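We use cookies to remember your visit. By continuing to browse you accept our cookie policy. OK / Settings

The Mismatched Table: A Gallery
Posted June 1, 2019 by Widad Saab

I was told at the last Mamlow swap meet that mismatched plates are the easy way to a good-looking table. You buy what you like, nothing has to go with anything, and it all "comes together." I have been hearing this since November and I remain unconvinced. Mismatched plates cost me 38 dollars, which was supposed to be the cheap route, and I still eat off the same two.

I'm also not sold on the open wire dish rack as a thing of beauty. Elikem Laryea, who sold me on Vulturthorpe market in the first place, says a rack full of odd plates is as good as a shelf display. Judge for yourselves.

1. In the rack

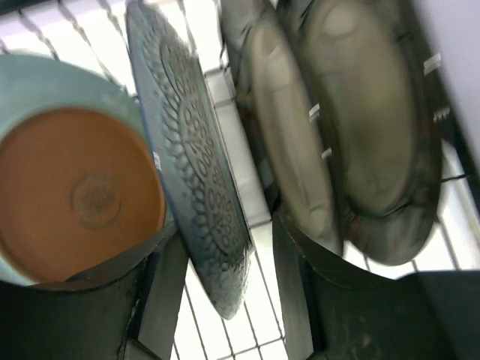 2. On the table

Flat is how plates get sold to you, so flat is a fairer test. The blue floral one on cream wins easily, and I suspect it would win next to anything. Plain teal is pleasant and a bit dull. I can't decide if the dark rim with the brown and cream patches is handsome or just busy, and there's a second dark-rimmed one standing in the rack, so whoever likes it can have a pair.

Then there's the woven one. People call these chargers and say they "ground" a setting. What I know is that crumbs go into a weave and stay there, and you can't put it through a hot wash with the rest.

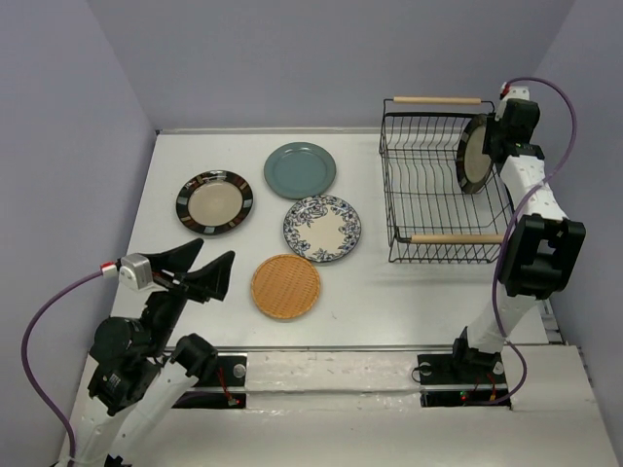 Floral, teal, dark-rimmed and wicker laid out beside the black wire rack with its wooden handles.

As for the embossed gray-blue plate in the first picture, I like looking at the little flowers. I would like them less with egg yolk in the recesses. The stamp under the teal dish on the left is no help to me either, I can't make out a letter of it. A seller who tells you a blurry stamp means quality should be asked which quality.

I'm keeping the floral. The rest can try to win me over by fall.

3 comments

priedītis_k: You are too hard on wicker. Shake it out over the sink and wipe it, done. We've used ours for years.

Mamlow Marge: Does the rack fit dinner plates with a deep rim? Mine always tip forward and I've given up on two racks already.

Elikem L.: I said as good as SOME shelf displays. And you paid 38 because you wouldn't haggle.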